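Apr 28, 2024
Gallagher, back room. Mixed basket, lids, cloth group

Carrying on from the January notes on the mixed basket. Open items from last time: (a) decide whether cloths stay in the same basket as the balls, (b) do something about the paper lids, (c) get a weight for the full load so that we stop guessing. Got through (a) and (c), half of (b).

Loading order as before: balls and hard pieces first, cloths fed in between, light spiky balls last. No pressing down. Everything has to stay inside the mesh wall or rest on something that does.
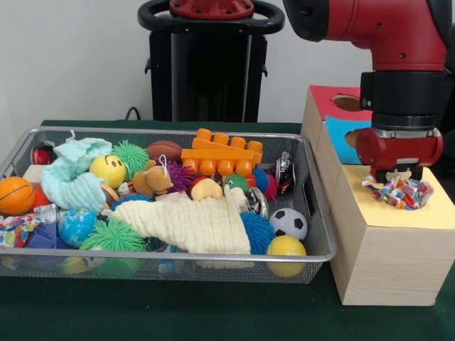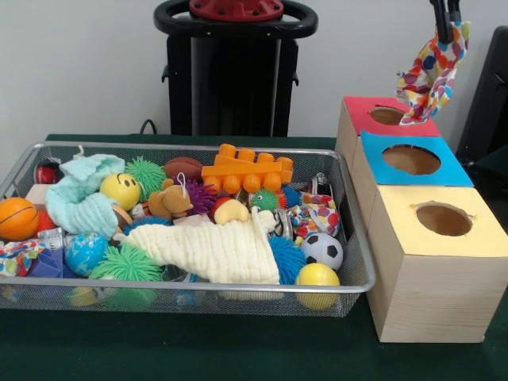

Mesh basket at full load, green table.

Weight. Prukeck bench scale, tared with the empty basket on it. Contents came to 1474 g. Took everything out, shook the cloths, reloaded, read the same number, so the scale is fine and nothing is getting left on the floor between loads. Cloths alone 726 g. That is close to half of the load by weight, more than I would have said from looking. The knits are most of it. The printed cotton is negligible by comparison and reads as noise on this scale if you put a single piece on.

I had been treating the cloths as filler. They are the load, and the balls are what fills in between. This changes how I think about (a).

(a) Cloths with balls or apart

Arguments for taking them out, from the January page: they hide small items, they drag other items with them when pulled, and they come out twisted and have to be laid flat before anything can be read off them.

Tried both. Without the cloths the balls settle low and roll to whichever corner the table falls toward (it does fall slightly, toward the wall; shim under the leg has gone again). The smiley ball and the globe ball both end up at the bottom and the hard pieces bridge across them. Blocks lodge with the studs against the mesh. It looks tidy but it is a worse mix, since the same few things are on top every time.

With the cloths in, small round things stay where they are put. The spiky balls in particular will sit on knit without moving, the soft points catch in the ribs. They also catch when you don't want them to. Pulled the cream rib knit out by one corner and a spiky ball came along with it, held for the full lift, and dropped when the cloth was turned over. Repeated with the pale blue one, no pickup. The blue is a looser knit and I expected it to be worse. Cream again, pickup again. So it is the ribbing.

Decision: cloths stay in. Cream rib knit goes in across the middle with no spiky ball directly beneath it. They can rest on top of it or beside it. Kieran Ní Chonaill would prefer to drop the cream cloth entirely and I can see the case, but it is the only large ribbed piece in the group and we have nothing similar in the cupboard.

Polka-dot cotton: no issues. Folds on itself, comes up twisted, lies flat again with one shake. Does not pick up anything. If we need more cloth in the set I would go for more of this kind.

Purple piece: has a raw edge that is starting to fray. Trim with the pinking shears before the next wash.

(b) Lids

The colored paper tops are the weak part of the boxes. The boxes themselves have held up well, corners square, no softening at the base. The trouble is at the hole. The yellow top has a ragged edge to its opening, and once an edge like that starts it tears further each time something is pushed through against the grain. The blue opening is an oval. I am going to leave that one as it is and trace it for the pattern sheet.

Causes, in order of how sure I am:

Cut. The holes were cut freehand with a craft knife. You can feel the start point on the underside, a little notch where the blade went in, and tears run from notches.

Paper. Ordinary colored sheet, no backing. Plenty stiff when flat and glued down all round, but unsupported inside the opening.

Use. Soft toys compress and go through without touching much. The building block is the bad one. Its studs catch the paper on the way in, and if it goes in on the diagonal a corner catches as well.

Repair tried on a scrap lid: ring of clear tape on the underside, lapped over the edge by a few millimeters, snipped every centimeter or so and folded up. Works but the folded tabs are visible from the top and the tape surface is grabby. The knit cloth stuck to it.

Second repair on the same scrap: backing ring cut from gray card, 19 mm wide, glued underneath, paper trimmed back flush with the inner edge of the card using the circle cutter. Much better. Edge is firm, no notch, block goes through without lifting the paper. Took a while to dry because I used too much glue. Next time spread it with the card offcut and put a weight on.

Will do the yellow first, then the red, and the blue only if it needs it. Need paper in matching colors. The Plestetti pack in the drawer has the blue and something near the yellow, and a pinkish red that I think is the one the red lid was cut from, though the lid has faded a bit or the pack has. Hold them together by the window before cutting.

Keep the colors as they are. Macarena Quintana asked if they could be swapped for plain white to save buying packs. No, the sort sheets all refer to the lid by color and I am not reprinting them.

Small parts and condition, going through the basket on the tray

Teddy bear: loop on the head is sound. Gave it a firm pull. Seam on the back has been resewn at some point in a slightly different brown, also sound.

Football: fine. The lace is the part that picks up dirt.

Basketball-pattern ball: slightly flat spot, recovers in a minute or so if left out. Foam, so don't store anything hard on top of it.

Soccer ball: fine.

Globe ball: print is rubbing off over part of the blue. Not a problem for use.

Smiley ball: wiped. One cheek is permanently gray.

Spiky balls: washed as a group in the colander with dish soap. They hold lint between the points and it has to be combed out with the nail brush while they are still wet. Green ones show it worst. The small ones dry quickly. The bigger purple one holds water in the valve hole and needs squeezing out over the sink, do this before it goes near the cloths.

Cans: the crumpled one is staying for now. I ran a fingertip round the rim and along the creases and found nothing sharp, but I want a strip of tape along the worst fold anyway. Check cans every time the basket is emptied, the creases work harden and will eventually split. Anything split goes straight to recycling, no repairs.

Orange block: a hairline at one corner on the hollow side. Not through. Marked it with a pencil dot so we can tell if it grows. The block is also the one item that really dominates whichever corner it goes in. Put it on top, toward the back. If it goes in low it holds a gap open beneath it and small balls drop into the gap and are only found when the basket is emptied.

Beige wooden block: sanded one edge with fine paper.

Yellow rubber toy: a bit tacky on the surface. Washed, still tacky. Dusted with cornstarch, better. If it comes back I think the rubber is breaking down and it should come out of the set before it marks the knits.

Washing

Cloths go in a mesh laundry bag, cold, short cycle, no softener. Softener makes the knits slide against each other and changes how they bunch. We found this out in January and then I forgot and did it again with the tea towels. Air dry flat over the rack. The pale blue one grows if hung.

Everything else by hand except the cans, which only get wiped.

Time to strip, wash and reload the whole basket is most of a morning, not counting drying.

Basket

Rim is good. A cross-wire on one of the long sides has come away from its weld at one end and will snag a knit sooner or later. Bent it back inside the line of the mesh with pliers and put a dab of epoxy on it. Ugly but smooth. Kieran has found the same basket in the Cindia catalog and we could just replace it, though I would sooner keep this one going until there is a second bad weld. A new one may not be quite the same depth and then the full-load weight above is no use for comparison.

Working rule for the moment: if a reloaded basket reads more than around 200 g under the figure above, something sizeable is missing or has been left on the drying rack, and it gets looked for before the basket goes back on the shelf. For small balls the scale is no help and it has to be the checklist.

Checklist needs retyping. It still has the old wooden rings on it, which went out of the set, and it lists the red and blue spiky ball under two different names. I keep ticking one and hunting for the other.

To do

Backing rings for yellow and red lids, gray card, circle cutter.
Trace the blue opening onto the pattern sheet before anyone trims it.
Trim purple cloth.
Tape on the crumpled can.
Shim for the table leg, a proper one this time, screwed on.
Glue, paper, a new nail brush. Macarena has the order list.
Retype checklist.
Look at the rubber toy again once the starch has worn off.

Glue on the scrap lid still soft at the outside edge when I left. Put it under the dictionary on the windowsill, please leave it there.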